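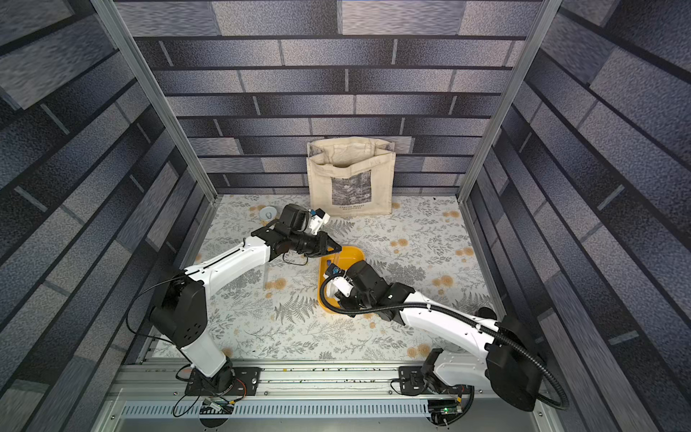 Canvas tote, back wall.

Tarkeo Market Hall, reusable bag and hand cart check
October round, start 7:30 a.m.

1. Straps and handles. Pull each one by hand. Stitching holds at both ends: OK
2. Seams along the base. Turn the bag inside out. Two bags from the Grotetti order have loose thread at one corner. Set aside for repair.
3. Printed side. No flaking ink: OK
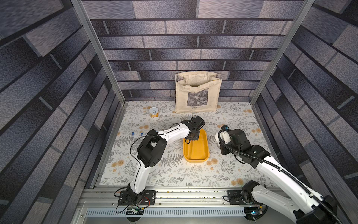 Tote with the top folded over.

4. Storage shelf. Stock card says 111 bags. Top shelf is over the 59 lb limit again. Move the spare boxes to the floor rack.
5. Loan cart wheels. Cart 353 pulls left. Tagged, do not lend out.
6. Brakes on the Pace carts: OK, one is stiff. Oil before next round.
7. Aisle by the loading door. Clear to the yellow line. Mat curls at the doorway, a trip risk. Tape is only good for a week or so, needs a new mat.
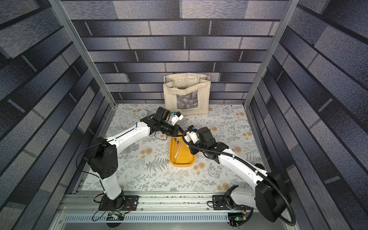 Cream tote, printed front.

8. Wash bin. Lid closes. Bags from the fish counter still going in with the rest. Comment repeated from last round.
9. Fire extinguisher by the Misow stall. Pin in place, gauge in green.
10. First aid box. Short on medium bandages. Reorder, form 991.

Open items: 2, 4, 5, 6, 7, 8, 10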